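Manora Drawer Organizer Review: Three Weeks of Tidy Spoons

Print this page | E-mail this to a friend

2025-03-27

I've been fighting with my kitchen drawers since we moved into the Lonstead place, and in February I finally caved and bought the Manora expandable organizer.

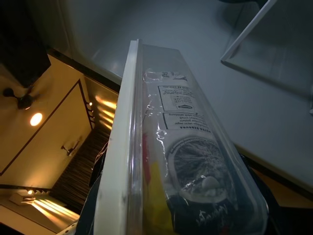 I'd been putting it off because I bought a Kozłowski tray a few years back and it slid around every time I opened the drawer — forks everywhere, every single morning! So I was ready to be annoyed again. This one has little rubber feet on the bottom and it stays put, even when I yank the drawer open with my elbow (which I do a lot, my hands are always covered in flour).

It opens out to give you 7 compartments, and you can leave the two end ones closed up if your drawer is on the narrow side like mine. The long slot in the back fits my rolling pin, and I can't tell you how happy that made me. My old one lived on top of the fridge.

Now the grumbles. The sliding part is stiff! I had to sit on the floor and pull with both hands the first time, and I pinched my thumb. The corners also collect crumbs, and you need an old toothbrush to get them out. And the small square compartment is too shallow for anything except tea bags and birthday candles, so guess what's in there.

I ordered mine from Zimbridge and it came in 3 days. They had a bamboo one too, but I've had bamboo go fuzzy on me near the sink and I didn't want to go through that again.

Would I buy it again? Yep, and I'm already measuring the junk drawer for a second one. That drawer is going to need a lot more than an organizer, but I have a free weekend coming up and a big trash bag ready.

Print this page | E-mail this to a friend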